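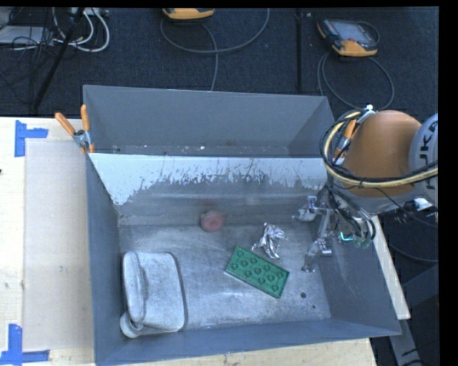

Wagner Rangel

flamirau-pick: README

Grasp planning and control code for the two-section bin cell. Last edited 2023-02-04.

What is in this repo

flamirau-pick takes one view from the fixed camera, proposes grasps, ranks them, and sends the best one to the arm. It was split out of the older Altton code in February, and some module names still start with "alt_". The names will stay until the launch files are cleaned up.

planner/ grasp sampling and ranking
control/ trajectory generation, approach speed limits, finger commands
calib/ camera-to-table calibration
replay/ offline playback of logged attempts
data/ index files only; the recordings are on the Delwood share

The bin

The planner treats the bin as two separate regions. The divider slopes, so its face shows up in the camera view as a large area and needs its own mask. Edit calib/bin_regions.yaml if the bin moves at all, even if the clamps on the side walls are still tight. The side walls slope too. Earlier versions modeled them as vertical and rejected good grasps near the edges.

The metal floor is scratched and cloudy, and has small dark holes on the right side of the front section. The segmenter used to propose grasps on them. They are now covered by floor_ignore.png, which has to be redrawn by hand after every recalibration.

Objects

Mixed household and toy items. A typical front section has a large pale container, a green studded plate, crumpled silver foil and a small round red object. Foil is the hardest for perception: its highlights look a lot like those on the gripper. Set mask_gripper: true when the fingers are in view.

Data

The index lists 821 attempts, with 96 held out for testing. Each row has the start view, the chosen grasp, the finger commands and a success flag. The flag is set from finger position after the lift, so thin items are sometimes marked as misses. Irfan Siddiqui relabeled the held-out rows by hand. The training rows have not been checked.

Running

1. Start the arm driver and wait for the ready message.
2. Run calib/check.py. It stops if the error is over 6 pixels.
3. Run planner/run.py --region front (or rear).

The loop quits after 10 failed grasps in a row. Change max_fail in the config to adjust this.

Known problems

Wrist cables are not in the collision model. Keep the wrist rotation limits as they are.
Replay ignores the rear region.
The Swati viewer crashes on rows with no grasp.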